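# Cover Set 341 – kraft paper table cover with tape grid

**Supplier:** Stondus, Grestport
**Catalog no.:** 341
**Category:** Bench and table coverings, disposable

Cover Set 341 is a disposable covering for long work tables. It consists of brown kraft paper in sheet form and blue painter's tape for fixing the paper down and dividing it into cells. The set is sold for sorting, portioning, weighing, parts layout and any other table work where items have to be returned to a known cell. It isn't a cutting surface and it isn't rated for food contact.

## Contents

| Item | Qty | Notes |
|---|---|---|
| Kraft sheet, brown, uncoated | 4 | 1,000 mm × 949 mm, rolled |
| Painter's tape, blue | 2 rolls | Hand-tearable |
| Chalk line, dry | 1 | Refill sold separately |
| Layout card | 1 | Cell patterns A to D |

Two sheets cover a table 2,000 mm long. The other two are for the first replacement. The scale, plates and fixtures that stand on the cover are not part of the set.

## Covering the table

Wipe the table and let it dry fully before the first sheet goes down. Unroll the sheets with the curl facing the table and leave them flat overnight if there is time. Sheets laid straight from the tube will lift at the corners for the first day.

Butt the sheets edge to edge. An overlap gives a ridge that small round items will roll against, and it also makes the second sheet harder to replace on its own. The seam stays visible either way. Tape it from the underside where the table allows this; tape on the top face is acceptable but should not be confused with a grid line.

Mild wrinkling after laying is normal with uncoated kraft and changes with room humidity. Sheets that have been folded for storage keep a crease. A crease can be pressed out only in part and should be ignored when measuring cells. Measure from the table edge.

Fixtures with a mounting plate can be placed over the cover or through it. For plates that go over the paper, fit the plate first, finger-tight, and lay the tape up to it. For plates that go through, cut the opening slightly undersize and trim afterward. In both cases the grid line stops at the plate and picks up again on the far side. Don't run tape under a plate.

## Laying the grid

Snap the lengthwise lines first, then the crosswise lines. Tape along one side of the chalk, the same side every time, and brush the chalk off after the tape is down. Pattern A on the layout card gives four columns of near-square cells and is the one most sites start with. Pattern B has wider cells for trays. Patterns C and D leave a clear strip at one end of the table.

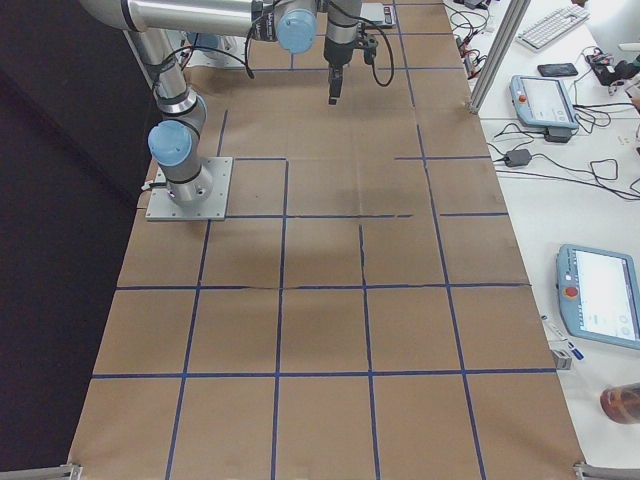

Ellitz wrote to ask whether a broken line has to be pulled up and run again in full, as their benches lose short pieces of tape in the busiest row long before the rest is worn, and added that their own habit is to bridge the gap with an offset piece and leave it until the paper is changed.

Bridging is fine for visual use. The repair piece should overlap the old tape at both ends by at least one tape width. Where it has to sit offset, keep it on the same side of the chalk as the rest of the line, and note on the layout card which cell has lost width. For work in which the line itself is a limit (parts must not touch it, for instance), run the whole line again.

Pulling up tape will take some of the paper surface with it. Pull low and slow, back along the line. A torn patch of the top ply can be left under new tape, but a hole should be treated as the end of the sheet. Rows that are worked hardest fail first, and it is worth keeping one roll of tape at the table for this reason alone.

### Cell labels

Stondus does not supply printed labels with the set. Cells are normally called by column letter and row number, starting from the corner nearest the operator's left hand. If the table is worked from both sides, fix one corner as the origin and mark it on the table edge, where it will survive a paper change. Writing on the kraft with a soft pencil is possible. Marker bleeds slightly and can't be removed.

## Use with a tabletop scale

A small digital scale can be kept in one of the cells. Choose a cell at the side of the table, away from the seam, and stand all the feet on the same sheet. The cover adds a compliant layer under the scale. With a compact scale of 2,000 g capacity the effect is small, but the scale should be zeroed in place after the paper has been laid and again after any change of cell.

Notes on placement:

- Keep the feet off the tape. One foot on a line and three on paper is enough to tilt the scale.
- Face the display toward whoever or whatever takes the reading. It does not need to face the front of the table.
- Leave the cell behind the scale open if items are set down from above.
- Route cords outside the grid or tape them along a line, never across a cell.

Round items such as fruit should be lowered onto the center of the platform and released there. If they tend to roll, use a shallow ring or a dish and tare it out. Let the reading settle before taking it down. The cover does nothing to stop a dropped item from rolling, and the tape is too thin to act as a border.
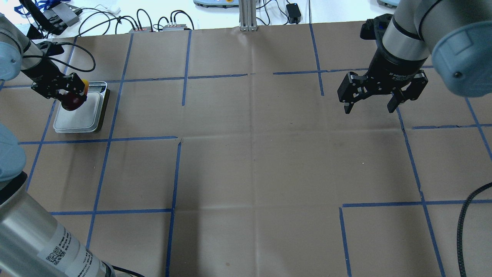

Check the zero at the start of each session and whenever the reading drifts with nothing on the platform. If it will not hold, lift the scale and look for a wrinkle under one foot. Press the paper flat toward the nearest sheet edge, replace the scale, and zero again. A wrinkle that keeps coming back generally means the sheet is fixed too tightly on two opposite sides – release one side and retape it.

For repeat weighing, mark the footprint of the scale with four short corner pieces of tape. The marks should clear the housing on all sides. They are easier to work to than the grid lines, which were never meant to locate anything closely.

## Service life

There is no fixed life for a sheet. Replace it when any of the following applies:

1. A hole or tear passes through the paper inside a working cell.
2. Liquid has soaked in and the surface stays raised after drying.
3. Repairs to one line outnumber its original segments.
4. The seam has opened far enough to catch a flat item.

Darker patches from handling are cosmetic. They may matter if the table is being photographed or if items are judged by color against the paper; under ordinary conditions they can be left. Unworn sheets may be kept down and the tape renewed once. After a second set of tape the surface is usually too rough for the adhesive to hold.

Used sheets can go to paper recycling where the local rules accept kraft with tape on it. Otherwise strip the tape first.

## Known limits

The tape grid is a visual guide. Hand-laid lines wander, and cells in the same column will not be identical. Where a closer grid is needed, use the printed cover from Haque, which fits the same tables but comes in one cell size only and can't be repaired with matching lines. Sites that change their layout often tend to stay with the tape.

The kraft has no antistatic treatment. Don't use it for bare circuit boards. It will scorch under a hot tool, and solvents will loosen the tape adhesive.

## Storage

Keep the tubes lying flat and capped, in a dry room. Tubes stored upright let the bottom edges of the sheets crush, and the damage shows up as a fluted edge at the seam. Tape rolls should be kept in their bag; dust on the side of the roll ends up along the edge of the line.

## Ordering

Order by catalog number and quantity. Sheets and tape are also sold without the chalk line and card under 341-R (refill). Tables longer than 2,000 mm need one further sheet for each additional 1,000 mm or part of it, and these are cut from the same stock, so the color will match if they are ordered together. Orders are packed in Grestport. Sets returned with the tube seal broken are accepted only if the sheets have not been taped.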